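March 20, 2023

My sourdough starter turned four this month, and I let the day slip right past me until I went to feed it and saw the date on the masking tape. I have been baking one loaf or another nearly every week since that first jar, and I thought I'd finally write down where I've landed, mostly for my sister, who asks me the same things over the phone every few months and then loses the envelope she wrote them on.

The starter lives in an old Urken jar with a glass lid and no gasket. I bought it at the hardware store in Stardale the summer we moved, meaning to put dried beans in it, and there has never been a bean in it yet. I feed it equal weights of flour and water, and I keep very little of it between bakes. For years I kept a great big jar going and poured half of it down the sink every morning with a guilty heart. A spoonful is plenty! It wakes up just as well, and I go through so much less flour.

About that flour. I went through a long stretch of buying whatever was on sale, and the bread was fine, and we ate it. Then a neighbor gave me half a bag of Caputo she had left over from a pizza party, and I got a little silly about it and put it in everything for a month (pancakes, biscuits, gravy once). These days I use plain bread flour for most of the dough and a scoop of whole wheat for flavor, and I save the fancy bag for pizza.

My usual loaf is 500 grams of flour, 300 grams of water to start, and then a bit more water worked in by hand once the dough has rested. I know that's a drier dough than a lot of people make. I spent one whole August chasing a very wet dough with big open holes, and what I got was bread that let the jam run straight through onto my lap. A tighter crumb suits us. It holds butter, it toasts evenly, and it can stand up to a tomato sandwich without giving out halfway through.

The rising is where I had to learn some patience – I'm still learning it, if you ask my husband. Our kitchen is on the north side of the house and stays cool well into spring, so a dough that's ready by lunch in summer can take until supper in March. I used to go by the clock and I baked a good many bricks that way. Now I go by the look of it, the jiggle and the domed edges and a few bubbles along the side of the bowl.

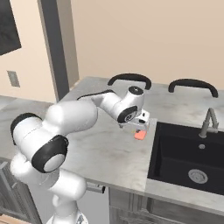 How long can shaped dough stay in the refrigerator before baking? Overnight is my usual, and I've gone as long as two days with a loaf I was still happy to put on the table, a bit more sour and a little flatter across the top.

I do like that overnight rest for plain convenience. I shape the loaf after the supper dishes are done, tuck it into a floured towel, and forget it. In the morning the oven goes on while the coffee brews, and cold dough is so much easier to slash than warm dough, which drags at the blade and makes me say things.

For baking I use a heavy covered pot that was my grandmother's. The lid stays on for the first part, then comes off until the crust is darker than I think it should be. Then I give it five more minutes. I have a thermometer I poke into the bottom now and then, and when it reads 98 Celsius in the middle I call it done (it's a hand-me-down and I have never found the button that switches it to Fahrenheit).

Cooling is the part I'm worst at. I set the loaf on a rack by the back door and tell everyone an hour, and somebody always has the heel cut off by the time I've come back from getting the mail.

Next I want to try a rye, a dense dark one with seeds, in the long narrow pan I picked up last fall and haven't used. My sister has promised to send our aunt's recipe, provided she can find the envelope.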